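Stostwood Hoops
Home court / Gym / Team gear / Spare parts / Contact

Fostar Shot Return
Swiveling ball return for driveway, park and gym hoops

In stock. Usually leaves the workshop in 2 working days.
Chute color: black, orange, pine green
Rim bracket: standard, breakaway

If you've ever shot free throws alone, you know how much of the session goes to walking. You make one, it drops through the net, catches a shoelace of spin and rolls under a parked car. You go get it. You come back, find the line again, bounce the ball, and whatever rhythm you had is gone.

The Fostar hangs under the rim and sends made shots back to you. It's a bracket, a short neck and a long curved chute, and the whole thing turns on a bearing so you can point it at whichever spot you're shooting from. There's no motor, nothing to charge and nothing to pair with a phone. The ball falls in, rolls down and comes out at a nice lazy pace with one or two bounces before it reaches your hands. We've been using ours since the first one came together and we still grin when it works from the corner!

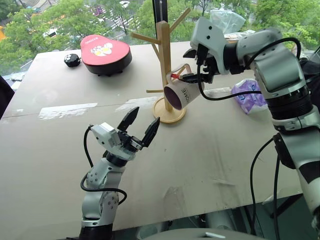
The idea started with Gwion Nicholas, who coaches a youth team and was tired of seeing kids spend half of every shooting station chasing balls into other kids' shooting stations. His first version was a length of plastic drain pipe cut down the middle and hung from the rim with luggage straps. It was terrible to look at and the straps slipped, but shots came back, and his players fought over who got that basket. The shape of the chute today is still pretty close to that pipe, only wider at the top and with a gentler curve near the end.

What it does well

Free throws. Point the chute straight out, lock the bearing and shoot. A clean make from the line comes right back up the lane. Shots that rattle around the rim before falling come back a touch slower, but they come back.

Form shooting close in. Younger players tend to love this part, because the ball is in their hands again before they've had time to get distracted.

Spot shooting around the arc. Unlock the bearing and a partner can swing the chute with the pull cord between shots. With a bit of practice the partner can stay just ahead of you as you move from one corner around to the other, which is a fun little game in itself.

Long sessions. Lajos Vida got through 800 makes in one go on the test hoop behind our shop, with music on and a very patient neighbor. He said his legs gave out before the chute did. (He also said he'd do it again in October, when it's cooler. We'll see.)

What it doesn't do

It won't catch misses. A ball that comes off the back iron goes wherever it wants, same as always. We've had plenty of mail asking for a big net that wraps around the whole hoop, and there are nice ones out there made by other people, but they take up a lot of room and need to be rolled away before anybody can play a game. The Fostar is for makes.

It also shouldn't stay on during a game. Someone will go up for a rebound and put a hand in it. Take it down first. And please, no dunking with the chute attached, no matter how much your cousin begs.

Fitting it to your hoop

The standard bracket clips over a fixed rim from below and closes with a hand wheel. The breakaway bracket has a softer collar and a second strap, so the rim can still flex. If you aren't sure which rim you have, press down on the front of it from a ladder. If it gives and springs back, order breakaway.

Leave your net on. The neck of the chute sits just beneath it and the ball needs the net to slow it down and drop it straight. Chain nets work too and sound wonderful, though they'll scuff the inside of the neck over time. The scuffs don't affect the roll.

The chute is cut for a rim at 10 feet. On an adjustable hoop set lower for kids, slide out the end section and the rest will still do its job. We wouldn't go any lower than the height where the tallest person in the house has to duck under it.

Putting it up

Have someone hold the ladder. Carry the bracket up first without the chute, seat it under the rim and turn the hand wheel until it stops. Give it a good tug. Then bring up the neck, push it onto the bearing until you hear the click, and hang the chute from the two hooks. Once you're down, swing it all the way around with the cord to make sure nothing rubs on the pole or the padding.

Eftychia Raptis, who wrote the printed guide that comes in the box, has it down to the length of one song. Your first time will take longer. Do it in daylight.

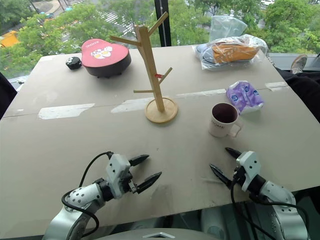 White tape across the table top.

Which ball?

Any full-size or intermediate ball rolls through without trouble, leather, composite or rubber. Youth balls work as well, although they come out with a bit more hop. Pump your ball up properly! A soft ball dies at the bottom of the chute and just sits there looking at you, and then you're walking again.

Rain is fine. Wet balls come down faster than dry ones, so stand a step back on the first few. Leaves in the chute will stop a ball dead, and we've found one bird who considered the neck a good place for a nest. If you leave yours up through spring, have a look now and then before you shoot.

A drill we like

Waltraud Hinrichs has been running this one with her over-fifties group and it has caught on with the teenagers who use the gym after them. We call it Brerkinier, after a made-up word one of her players shouts when the ball goes in.

Start at the left block with the chute pointed at you. Make 5 from there, then the partner on the cord swings the chute to the left elbow and you go with it. Make 5 again. Carry on to the free throw line, the right elbow and the right block. If you miss back to back at any spot, you swap with your partner, and your partner picks up from where you left off. The pair finishes together.

It sounds easy, and the first block is. By the elbow you start to feel the pace, because the ball keeps arriving and there's no walk to hide in. Keep your feet moving. Catch with your knees already bent. If you're the one on the cord, move the chute after the ball has left the end of it and never while it's still rolling, or you'll send it into the parking lot.

For a gentler version, let each miss cost nothing and simply count it out loud. For a meaner one, every make has to go in without touching the rim.

Looking after it

Wipe the chute with a damp cloth when it gets dusty. Skip the household polish, which makes it slick in patches. The bearing is sealed and wants no oil. Check the hand wheel at the start of every session, and again if the hoop has taken a knock.

If you get hard winters, bring the chute indoors. The bracket can stay up. The cord fades in the sun and eventually goes stiff, and any soft cord from a hardware store will do as a replacement. Tie it with whatever knot you trust.

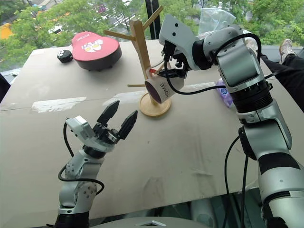
The HOME mug beside the wooden tree.

What's in the box

Rim bracket (standard or breakaway)
Neck with bearing
Chute, main section
Chute, end section
Pull cord with wooden toggle
Hanging hooks and a spare pair
Printed guide with fitting drawings and drills

The breakaway version also has the second strap, already threaded. Leave it threaded until you're up the ladder and you'll thank yourself.

Spare parts

Everything on the Fostar can be bought on its own, right down to the toggle. If you have the older Lombardi return from us, the one with the flat tray, the new chute won't fit its bracket, but the cord and hooks are the same. We still keep Lombardi trays on the shelf and plan to go on doing so while people are asking for them.

From people who use one

"My daughter takes it out before breakfast. The neighbors have opinions, but her free throws look great." Henrik Haberkorn

"I thought it would feel like cheating. Mostly it feels like I'm out of breath." Customer, driveway hoop, breakaway bracket

"Swings smoothly, a little stiff out of the box. Loosened up after an evening. I wish the cord were longer." Customer, gym hoop, standard bracket

We heard the cord comment from a few of you, and the ones going out now are longer.

Questions that come in a lot

Will it fit a hoop with a double rim?
Yes, with the standard bracket. The hand wheel needs a few less turns.

Can I leave it up overnight?
Yes. Lock the bearing so the wind doesn't play with it.

Is it loud?
The ball makes a soft hollow sound going down. The bounce on your driveway is louder.

Does it work on a wall-mounted hoop?
It does, though you lose the part of the swing that would go behind the backboard.

Do you have one set up that I can try?
We do, on the hoop behind the shop. Bring your own ball if you're fussy about balls, and shoes you can shoot in. Mornings are quieter.

Guarantee: 5 years on bracket and bearing
Returns: unused, in the box, with the guide

Goes well with: Net hooks / Ball pump / Court chalk / Lombardi tray (spare)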